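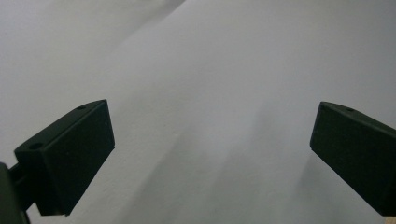

Gripper fingers open over a plain pale surface.

Flernine: equipment planning notes

Contents of this folder

plan.csv has one row per item we intend to buy, with quantity, unit price, lead time and status.
spares.csv lists wear parts only.
frames/ holds sample images from the hand-held grippers.
quotes/ is kept locally and is not part of the release.

Scope

The plan covers hand-held grippers and what goes with them for the Plambridge site. Fixed arms are budgeted separately under Nolter. Prices are in US dollars before tax and shipping.

Quantities

Hand-held grippers: 5
Finger pads, spare: 60
Mounting screws, packs: 26
Budget per gripper for spares, first year: $432

Pads are ordered in left and right pairs. Check the hole pattern on the drawing before placing an order, as Caron changed it once already and the old pads do not fit the new bracket. Leftover stock of the old pattern is marked "hold" in spares.csv. Please don't reorder it. 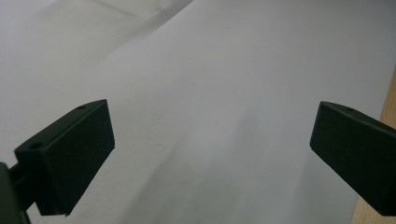 Photo: Flernine project, Plambridge

Both fingers are dark green, close to black, with a matte finish. If a supplier offers another color, ask for a sample first. Glossy pads were ruled out at the July review and should not go back on the list.

Work surfaces are not in this plan. Sites use their own tables and pay for white sheets out of general supplies.

Known gaps

Lead times for brackets are blank where no supplier has confirmed.
Repair labor is not included.
The status column still uses two spellings of "canceled". Filter for both.

Changes

Send corrections as a pull request against plan.csv, one item per request, with the quote number in the commit message. Quotes older than the July review need to be renewed before they are used.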